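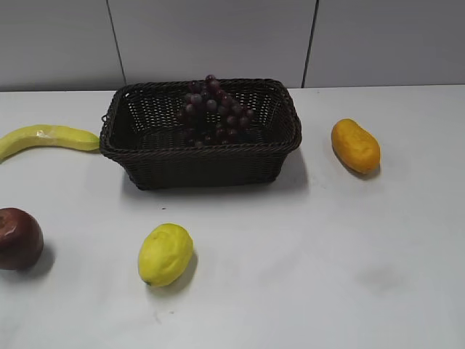 Chaltu Berhe
Newsletter editor, Lomon Home Circle

August

Filed under: Table & Home

I've gone a bit fruit basket crazy this month, and I'm not sorry! Artificial fruit had a dusty reputation in my family (my grandmother's pears lived on top of the TV for years), but put some in a dark woven basket on a plain white table and wow, the colors really sing. That deep purple bunch of grapes was the first thing in, standing tall enough to peek over the rim, and I love it there. The mango is my favorite, such a warm orange-gold. I keep changing my mind about where the lemon and the banana should go – in with the grapes, or left out on the table?

Come and play with your own on Saturday at our Zeleke Street room. Doors open at 2, and we'll have 7 baskets to share, all different shapes. Bring any fruit you have at home, even the faded stuff, and a soft dry brush if you own one. Grapes collect dust like you wouldn't believe!

Questions? Ask Chaltu at the front desk | © Lomon Home Circle | Back to top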